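We use cookies to remember your settings and count visits. Accept | Decline | Read our cookie policy

Zandico Caravan and Motorhome Owners Club
Minutes of the general meeting, May 2024

The meeting opened at 7.30 pm in the side room at the Dovodine showgrounds. 19 members present, four apologies. The April minutes were accepted without changes.

Business arising

The replacement tap for the dump point has arrived and will be fitted before the long weekend. The key to the power box is still missing. The showgrounds office has been asked to cut another one and will send us the bill.

Finances

Balance at the bank is $962 after paying the hall hire and the printing. Three memberships are overdue and reminder letters have gone out. Moved and carried that the yearly fee stay at $46 per van. One member voted against and asked that it be noted.
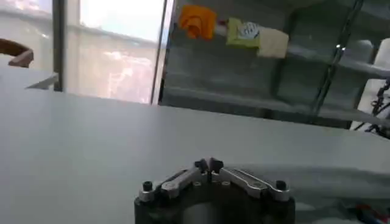 Gripper, fingers closed.

Winter trip to Zustari

The park at Zustari has offered us powered sites along the creek side at a group rate, minimum three nights. They need numbers and a deposit of $30 per van. Sites closest to the amenities block will be kept for members who have trouble walking. Vans over seven metres should go in by the back gate, as the front entrance has a tight left turn and a low branch.

Dogs are allowed on lead. Fires are allowed in the park's own drums and wood must be bought on site. The Saturday dinner will be bring-a-plate as usual. There was a long discussion about generators — agreed that they go off at 8 pm, even for those on unpowered sites.

Weighbridge day

The weighbridge at Onyshchenko is open to us on a Sunday morning at no charge. Members should come loaded as they would for a trip, with water tanks full and gas bottles on. Each van will be weighed hitched and unhitched, so allow 20 minutes. Bring the compliance plate details written down. Last year
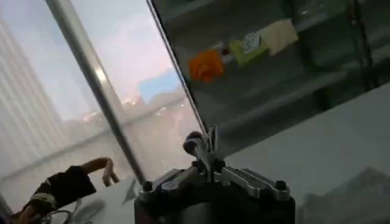

several people had to crawl under the drawbar to find theirs and the queue went back to the road. Members with new tow vehicles are asked to go first so that there is time to shift gear forward or back and weigh again if they want to.

Tyres and bearings

A member asked how often others repack their bearings. Answers ranged from every year to "when I remember". The newsletter will carry a short piece on it, along with how to read the date code on a tyre. Agreed not to recommend any particular workshop.

General business

The club awning has a torn seam at one end and will be taken in for repair. Two folding tables were left behind after the last campout and are in the shed — please collect them. The sale board on the website is out of date. Sellers are to let the web page editor know when a van has gone.

Request for a talk on lithium batteries at a later meeting. To be followed up.

Meeting closed at 9.05 pm. Tea and coffee followed.

Contact the club | Privacy | © Zandico Caravan and Motorhome Owners Club | Back to top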